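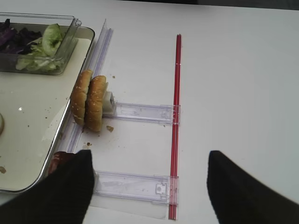
The bun bay, with salad tub and tray to the left and the red rod on the right.

Plamerdale Robotics Club: progress report to the Rostari Fund
Covers the period from January to 28th June
Prepared by Ottar Ekström, club lead

We've had a very good half year and I'm delighted to be writing this one. When I sent the last report the burger project was a drawing on the back of a timetable and a box of parts. We now have a working table, a group of students who won't go home, and an arm that can pick up a sesame bun without flattening it (most of the time, more on that further down).

Membership
We have 22 students on the list, up from the handful we began with in the autumn. The newer ones mostly came because a friend dragged them along, and nearly all have stayed. Tín Hứa joined us as second tutor in January and has taken over the programming side, which freed me up to look after the building work.

The table
Most of the spring went into the bun bay. The students wanted a place where both halves of a bun could stand on edge, side by side, so the gripper always finds them in the same spot. Their answer uses a clear plastic rail, a small white pusher block and two clear arms that clip onto a long red rod. It took a lot of arguing to get there! The first version used cardboard guides, and the one after that was so tight that the buns had to be squeezed in by hand. I'm very proud of the present one because the whole design is theirs, brackets included.

Salad is kept in a clear tub on the tray, red cabbage and green lettuce together for the moment. Cabbage is fairly easy to grip. Lettuce is still a pain: the leaves cling to one another and the arm either comes up with nothing or with far too much.

The Brolletetti trial
At the end of term we did a full run for the other clubs at the Brolletetti open evening. The team made 77 attempts at the bun step over the evening and 35 went through cleanly, bun halves picked up, turned and set down in the right order. The students were a bit downcast by that, but in January we couldn't manage one, so I was thrilled. Most of the misses were the gripper closing a touch early and nudging the second half out of line. Tín has the group working on a slower approach and the early tests look promising.

Money
The grant has gone on plastic sheet, rod, spare gripper pads and a great many buns. The food budget is running over a little and the parts budget is under, so I'd like your agreement to move the difference across. Tăng, the bakery by the station, now lets us have day-old buns at half price, and that will help from here on. Receipts are in the folder I sent separately.

What comes next
- Split the salad into separate tubs so cabbage and lettuce can be picked in turn
- Fit softer pads and repeat the bun trial with the slower approach
- Find an easier way to clear crumbs between runs, as they get everywhere
- Open a beginners' group after the summer, with this year's students helping to teach it

You'd be very welcome to visit once we start back. The students would love to show you the table themselves, and they explain it far better than I do. Please let me know about the food budget when you can, so we can get our order in before the break.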